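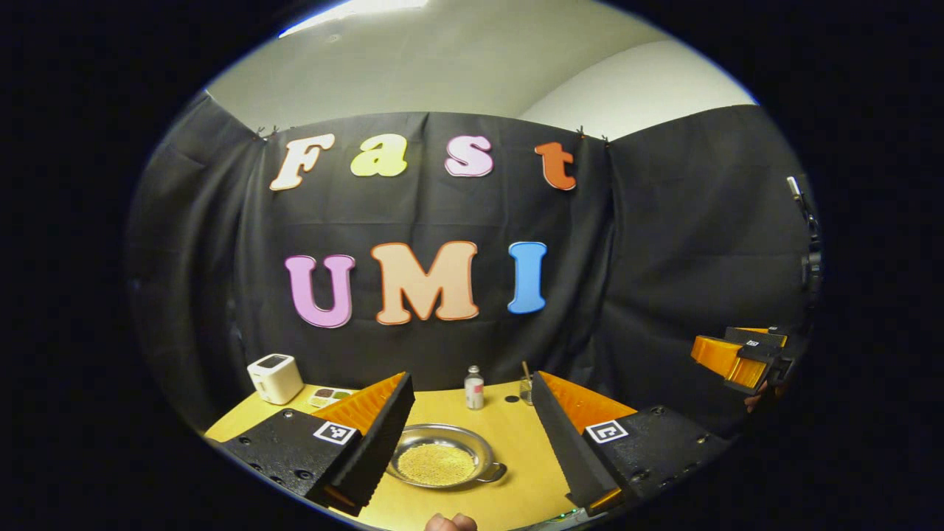 Recipe times are the least reliable numbers in print, and most of us go on believing them. I have cooked from magazines, boxes and the backs of bean bags for most of my adult life, and I can't remember a weeknight dinner that landed on the table when the page said it would. The page always says fast. It's a cheerful word, and people like to dress it up: big cut-out letters, rounded and bubbly, an orange-edged F and a pale yellow a pinned up on a black curtain, and you half believe supper is ready already. Put the same word in gray type at the bottom of a contract and you'd ask, fast compared to what?

That is the question I put to Driss Kettani, who tested recipes for the meal box company Zulari until he quit to teach evening classes in Skeltport. He laughed before I got to the end of it. The time on a card, he told me, was usually settled before anyone had cooked the dish. Marketing wanted 20 minutes on the front. The kitchen was asked to get there.

"You can get anything to 20 minutes," Kettani said. "You just start the clock later."

He means this in the plainest way. At Zulari the clock started with the pan hot, the oven hot, the onion chopped, the garlic peeled and the sink empty. Water was boiling when the timer was set. The cook had made the dish twice that week. None of this was a secret and none of it was on the card. If a recipe calls for "1 onion, finely diced," the dicing has been tucked into the shopping list, where it takes no time at all.

I tried one of his old cards at home, a chicken and rice dish sold as a 20-minute supper. I'm a decent cook with a dull knife and a slow electric stove, so I think I count as the public. It took me 40. I didn't burn anything or answer the phone. Twelve-year-olds with a microwave would have beaten me, and they'd have been happier with what they ate.

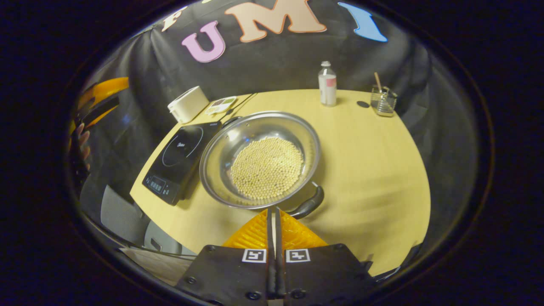 Beans are where the whole business falls apart. Dried soybeans want a night in water and then a long simmer, and how long depends on how old they are, which the bag won't tell you. So recipe writers cheat. They write "cooked beans" and move on, or they write "soak overnight" in the middle of step four, where you find it at six in the evening with hungry people in the house. Kettani told me bean dishes were quietly dropped from the Zulari menu. They tested well for taste. They couldn't be made to look quick.

The gadget makers have stepped into that gap, and I don't trust them much either. The Koivisto pressure cooker I borrowed from my sister promises to cook beans "up to 111% faster" on its lid. I've thought about that figure more than it deserves. Something done a hundred percent faster takes half the time, if you're being kind about what faster means, so I suppose the extra bit is a few minutes knocked off that. The booklet doesn't say. It also leaves out the time the pot needs to come up to pressure and the time it needs to come back down, and during both of those I stood in the kitchen looking at a locked lid.

Kettani is more forgiving than I am. He thinks a short number gets nervous people to the stove, and that once they're there they'll finish. Maybe. I've met plenty of people who tried a quick recipe, took twice as long, and decided the fault was theirs. They order in now. A time that was true, even a long one, might have kept them cooking.

What he does in his classes seems fair to me. He hands out recipes with no times on them. Students write in their own after they've made the dish, washing up included, and those are the numbers they take home.

COMMENTS

lentil_mom
The "finely diced" thing drives me up the wall. Who are these people with onions already diced?

R. in Serkholm
I own the same cooker and I like it. Yes, it takes a while to heat up. So does my oven and I don't hear anyone complaining about that.

pottering
Would love to know if the long recipes are wrong too. My bread book says three hours and it has never once been three hours.

RELATED

Do You Need to Rinse Rice?
The Trouble With "Serves Four"
A Dull Knife and What It Costs You
Letters: Readers on Meal Boxes, May 2021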